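Rev. 9/23/23. Replaces the May sheet, which had the dimmer steps in the wrong order.

## 4. Placing and setting the Simik 401 work lamp

This section covers the Simik 401 with the Desstead clamp. If you have the weighted base, skip steps 2 through 4. The carton says "shadow-free light over your whole table." Read that as a hope. One lamp on one arm will throw shadows, and all you get to choose is where they go.

### 4.1 Before you start

You need the lamp, the clamp, the power supply, the hex key from the parts bag, and a roll of masking or painter's tape. You don't need the Clollent app. It repeats what the knob does and asks for an account first.

**Note:** The leaflet in the box rates the lamp at 3,912 lumens. The label on the power supply says 2,112. We would go with the lower number, and we wouldn't plan a room around either one.

### 4.2 Mounting

1. Pick the side of the table opposite your working hand. Right-handed people want the lamp on the left.
2. Open the clamp until it slides over the table edge without force. The leaflet says it fits "any table." It won't fit one with a deep apron, and a rounded edge gives it very little to grip.
3. Tighten by hand, then give the hex key a half turn. Stop there. More turns will dent the table and won't hold the lamp any better.
4. Push sideways on the clamp. If it shifts, loosen it and move to a flatter part of the edge.
5. Drop the arm into the clamp socket and press until the collar sits flush. Some collars click and some don't, so check with your eyes.
6. Run the cord down behind the table. Leave enough slack for the arm to swing all the way out.

**Caution:** Hold the arm with one hand whenever you loosen the elbow knob. The spring is described as self-balancing. On a new lamp it often isn't, and the head can drop fast.

**Caution:** Use only the power supply that came with the lamp. Others may have a plug that fits and still be wrong.

### 4.3 Setting the light

1. Turn the knob all the way down before plugging in.
2. Plug in and wait for the small light on the collar to hold steady.
3. Turn the knob up halfway. Sit where you normally sit.
4. Move the head until you can't see the bare diodes from your chair. If you can see them, you'll be squinting within the hour, whatever the "eye comfort" sticker claims.
5. Pick a color setting. There are three: warm, middle, and cool. We leave it on middle. The leaflet says cool light helps you concentrate and gives no source for it.
6. Raise the brightness only if you still can't see your work.

**Note:** "Auto" mode reads the light in the room through a sensor on top of the head. Put it under a shelf and it reads the underside of the shelf. Leave Auto off until you've finished 4.4, and decide then if you miss it.

### 4.4 Checking the coverage

The Heywood stores hand out a coverage card with item number 353. It's a sheet of black circles on white paper, and almost any lamp will pass it. The tape check takes longer and tells you more.

1. Tape the table into squares. They don't have to be perfect.
2. Turn off the other lights and close the curtains.
3. Set one small object in the first square and look at it from your chair.
4. Move it from square to square. Write down any square where you have to lean in.
5. Shift the head a little toward the bad squares and repeat.

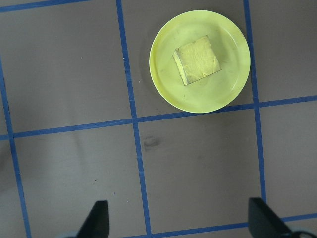 Coverage is only worth checking with something hard to see, so leave the black-on-white card in its sleeve. Blue tape lines make good squares, bright enough to find again when you go back to your notes. For the object, try a small yellow block on a yellow plate. With the colors that close, you're depending on the block's darker side and the shadow under it to pick out the edges. If the edges fade in a corner square, move the lamp before you turn it up. When every square you use passes, tighten the elbow knob and peel up the tape.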